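Speaker notes – "The Meeting That Could Have Been Shorter"
Satish Kurian, Wednesday session, after the morning tea

Slide 1. Wait for people to sit. They will not sit. Start anyway, because this is a talk about starting on time and someone will be keeping score.

Slide 2. The confession. At Skellberg I once chaired a weekly catch-up with 101 items on its agenda. We got through five. The other 96 were carried over with great dignity until February, when I deleted the file and waited for complaints. Pause here. Still waiting.

Slide 3. The sums. Our calendar at Zekesport had 165 hours of recurring meetings in it for a single team in a single month. Don't read the chart aloud. Let them find the bar labelled "pre-meeting" and enjoy it in their own time.

Slide 4. Marble, veins, a clock on the floor in the second one. Leave these up while you have some water. 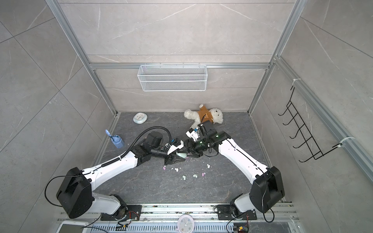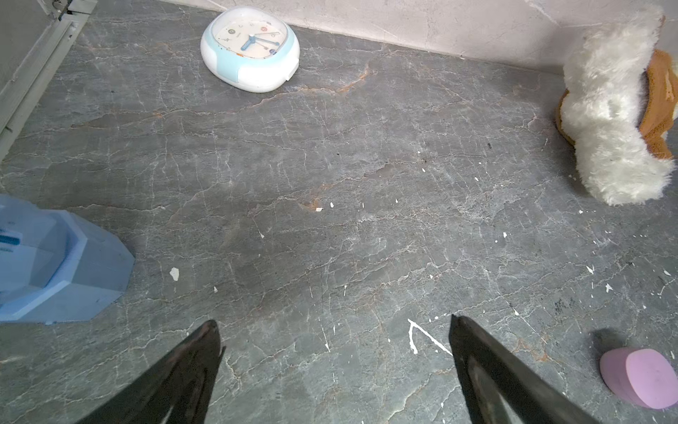
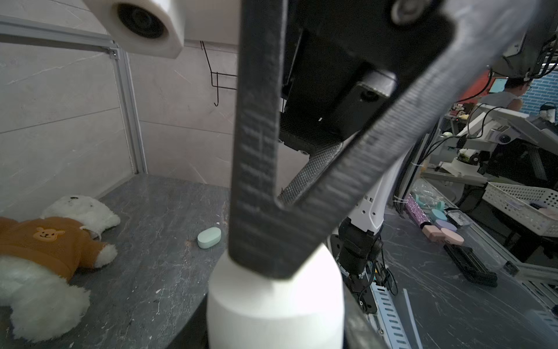
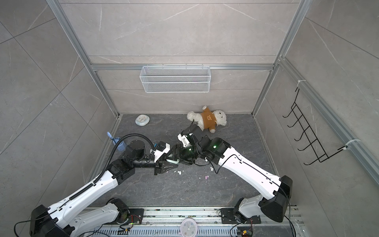
Slide 5. Who is the meeting for? Ask for hands. Most recurring meetings were set up by someone who has since changed jobs, and they roll on like a gym membership. At Pai we wrote the organiser's name in the title of every invitation. A third of them belonged to people who had left, and one of those had left twice.

Slide 6. The 25-minute rule. Book 25, finish at 25, stand up at 25 even if the regional manager is mid-sentence. (Tell the Stedex story only if the Stedex table is laughing by now. If they look tired, skip to slide 7.)

Slide 7. Agendas. Each item gets a verb: decide, approve, choose. "Discuss" is a verb too, unfortunately, and I'd ask you to give it up for a month. "Touch base" may not be used in any colour or font.

Slide 8. Minutes. Keep them under 250 words. If you can't, you had two meetings – apologise to both.

Slide 9. Homework. Cancel one recurring meeting before lunch. Don't announce it, just cancel it, and see who writes.

Questions. Repeat each one into the microphone for the back rows. If it begins "more of a comment, really", look at the clock over the door and nod until it's over. Handouts are on the chair by the exit.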